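Home Opinion Living Archive Newsletter

Filed under: Clothes & Closets

3 min read

In praise of the summer shelf

Every June I get unreasonably excited about moving my hats. I mean it! The wool things go up, the cotton things come down, and for one happy evening the whole table belongs to baseball caps and sandals and whatever else has spent the cold months in a box under the bed. I think more people should do this, and I think they should do it slowly, with all of it out in the open where they can see it.

My case starts with the cap. A washed cotton cap is about the best thing you can own for the money, and most of us treat it terribly. We hang it by the strap, we sit on it in the car, we cram it into the pocket of a door. Then we wonder why the crown has a dent like a dropped pie. Lay a cap on a flat surface and it keeps the curve of its brim, and you get to look at it properly — the rows of stitching, the way the color gives up first along the edges. I love that fading. I would pay extra for it, and I gather some people do. 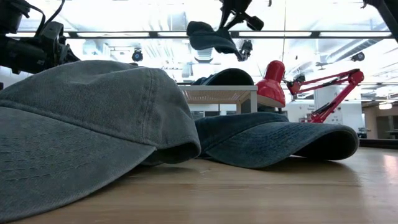
Gray, blue and one darker still: caps at the tabletop.

I own too many, of course. My oldest is a Pinto, bought at a seaside shop that sold mostly fudge, and my favorite is a Flindari that has gone the color of a wet sidewalk. I once read a closet guide that wanted me down to one hat per season. One! A gray cap and a blue cap do different jobs on different mornings, and anybody who wears them knows it. The tidying crowd is right about plenty (they cured me of keeping shoeboxes), but they have never understood that a few near-identical things can each be loved on their own terms.

What they do get right is giving things a place. Shoes especially. For years my sandals lived in a heap by the back door, straps tangled, grit in all of them, and I'd be hopping around at seven in the morning looking for a left one.

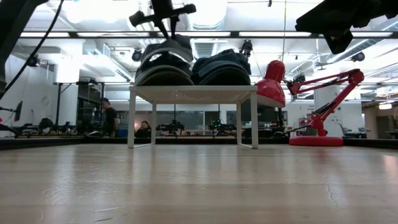 A little raised rack changed that for me, and I will talk about mine to anyone who stands still. It's a wire one from Risach, nothing fancy, and it lifts the shoes just enough that the sand falls through and the floor can be swept underneath. Air gets to the soles. The pairs stay pairs. I bought a second for the hall and I'm eyeing a spot for a third, which my household has asked me to reconsider.

Add a decent lamp, too. So many closets and entryways are lit like caves, and then we blame ourselves for leaving the house in one navy sock and one black. I put an old Mollov desk lamp on the shoe bench, bent its neck down low, and found out that a pair of sandals I had always called black were brown. Brown! I'd been wearing them with the wrong belt for two summers.

None of this takes long. Give it 60 minutes and a clear table, put on some music, brush off the brims with a dry toothbrush, and wipe the straps down while you're at it. Try everything on, including the cap you think you've gone off. I did mine after supper with the windows open, and the Flindari is by the door now, ready for the morning.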